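Workshop notebook, Rewi building, Fakuvthorpe
16 March 2026

Subject: replacement of push-button switches on the Hedari kiln control panels

Work continued on the survey of operator switches. The panels were fitted by Histier and carry no parts list, so each switch is being recorded by cap colour, contact type and terminal marking before it is removed.

Panel 2 was isolated and locked off at the start of the morning. The stop circuit was tested with the meter at 10 points. One contact read high and was marked for replacement. The remaining contacts were within the limit set in the maintenance schedule. Total running time on the panel meter stood at 3227 hours.

Two collars had been overtightened at some earlier date and could not be turned by hand. Use of the strap wrench is permitted; use of pliers is not. The old labels are to be kept in the job envelope until the new drawing has been approved.
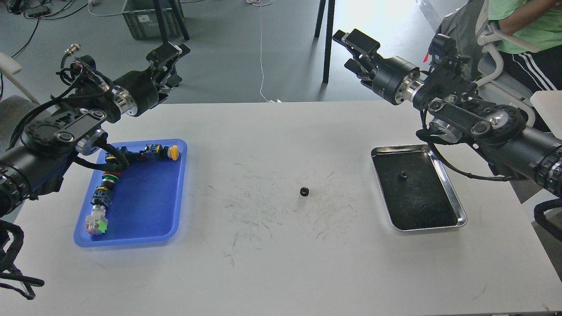
Switches in the blue tray, including one with a yellow cap and one with a green base.

Stock: the order for contact blocks (quantity 100) has not been confirmed by the supplier. Stores has been asked to reply in writing. Panel 3 is not to be opened until the blocks are received, and its inspection remains booked for May.

Outstanding: terminal markings for panel 2, lower row. Meter to be returned to the calibration cupboard.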